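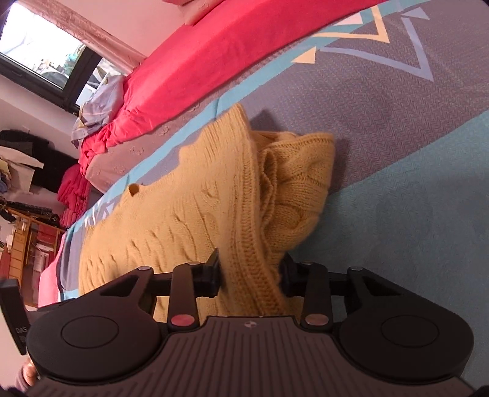
A colleague at the Garnham depot told me the first thing she wanted to know was whether she'd still have a job once the folding line had learned to do knitwear. Fair enough, I asked the same. So before the steps, my short answer: the job's still here, but it's a different one. I fold far less than I did, and I spend much more of my shift showing the grip how a jumper ought to be picked up.

4. Teaching a knitwear pick

4.1 Lay the garment out on a covered surface. Leave it bunched if it came out of the bag bunched — the line will meet plenty like that.

4.2 Hold the grip by the ridged handle and bring the jaws in either side of a thick bit. On chunky cable knit I go for a ribbed cuff.

4.3 Close gently until the wool is pinched, then wait 2 seconds before you lift.

4.4 Put it down, mess it up and go again. Quartey's target is 500 good picks per garment type. I got to 211 on my first cardigan and needed a very large tea!

Note: if the screen shows code 1303, the pick wasn't saved. Do that one over.

Caution: keep your fingertips clear of the linkages when the jaws close. Watch out for loose yarn as well, and let go straight away if a strand catches.

4.5 Log your hours as teaching, even when it's only ten minutes between orders. It's paid at the higher rate at Garnham and we had to ask twice to get that, so please use it.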